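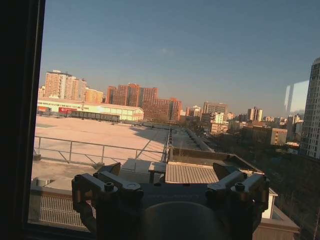 Can a player suit up for two clubs in the same weekend?

Posted in Basketball – Rules and Eligibility

I play guard for Sturnness in the second division. Our season has 4 rounds left. My old club, Skodholm, has two people out with ankle trouble and asked if I could fill in for their Sunday game. They are in the social grade, which has the same registration system but a separate table. I paid the full 95 for my registration with Sturnness back in August. Do I need a second registration, or a transfer, or can I just turn up? I don't want to cost either team points.

sturnness_guard

Don't just turn up. If your name isn't on Skodholm's list when the scoresheet is checked, the game can be recorded as a forfeit, even if you only come on for a minute.

In our league there are two ways to do it. A transfer moves you completely, and you would not be able to go back to Sturnness before the season ends. A fill-in permit leaves you with your current club and lets you play for another one in a lower grade. The permit is the one you want. Both clubs have to approve it, and the approval has to be in before the tip-off of the first game you use it for. Ask whoever handles registrations at Sturnness to start it.

Three things to check in your own rule book:
How many fill-in games you are allowed. Ours is 8 in a season.
Whether fill-in games count toward qualifying for finals. For us they don't.
Whether your insurance covers the other grade. It usually does if both are run by the same association, but get that in writing.

backcourt_2365

I did this last year for Drollik and it was fine, nobody even looked at the sheet.

zonepress

Adding to the first reply – watch your jersey number. When I filled in for Bai they already had someone wearing mine, and the scorer put my fouls on her line. We didn't catch it until the third quarter. Bring a spare top in another number if you have one, and read your name and number back to the scorer before the start.

lefthook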